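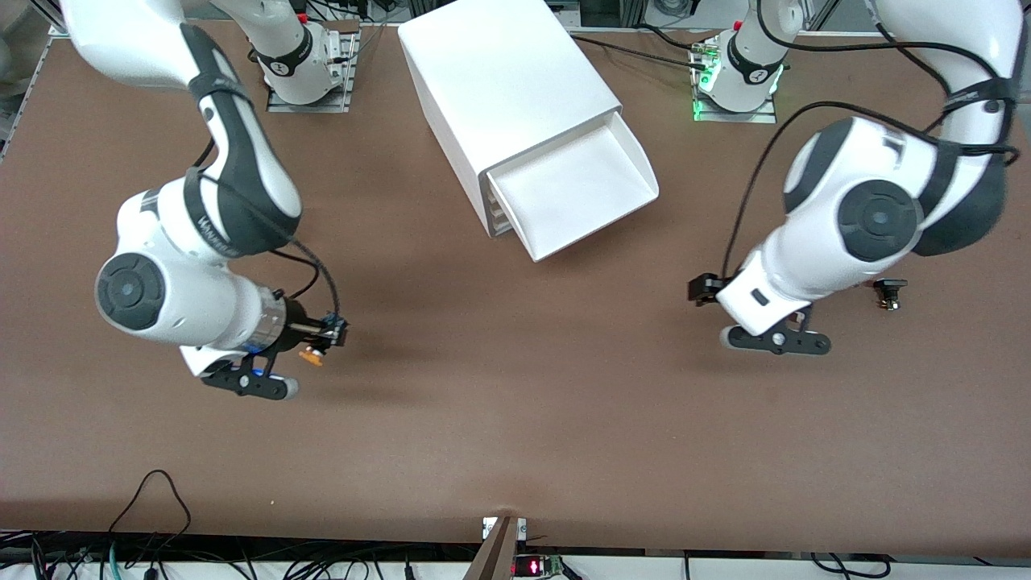
Vuvetti Cable Guard Kit for two-arm benches

If you run two arms over one table, you know the cable problem. Each arm drags its own loop from the joints down to the wrist, and sooner or later a loop goes somewhere it shouldn't. The Cable Guard Kit is our fix, and we're really happy with how it came out!

Why we made it

Last July one of our own benches at Cunside went down in the middle of a drawer routine. The left wrist rolled further than usual, the gripper cable caught on the open drawer, and the plug pulled halfway out. The arm kept moving with no gripper feedback until Wai-kit Hsu hit the stop. No one was hurt, but the connector was finished and so was the drawer front. When Wai-kit went back through the log he found 1,559 clean cycles before the snag, so we had all stopped watching that cable (me included).

What's in the kit

5 swivel clips per arm, soft-lined, for round arm links
2 breakaway couplers, one for each wrist
Spring return for the slack loop, 800 mm reach
Inline trip module with spare fuse
Hook-and-loop straps and a hex key

How it works

The clips turn with the joint, so the loop follows the arm and stays short. If something does catch, the coupler lets go before the plug takes the load, and the trip module opens the protective stop input on your controller. Both arms halt together. Push the coupler back in, check the cable for nicks, press reset on the module and you can carry on.

Please read before ordering

The trip module is an extra layer. It does not replace your emergency stop or your risk assessment. Kits from our first batch, marked Pacheco on the bag, had a coupler spring that was too stiff and could hold on during a slow pull. Stop using those couplers and write to us for a free swap.

Fits most small arms. Controllers with no spare stop input need the Bodano adapter, sold separately.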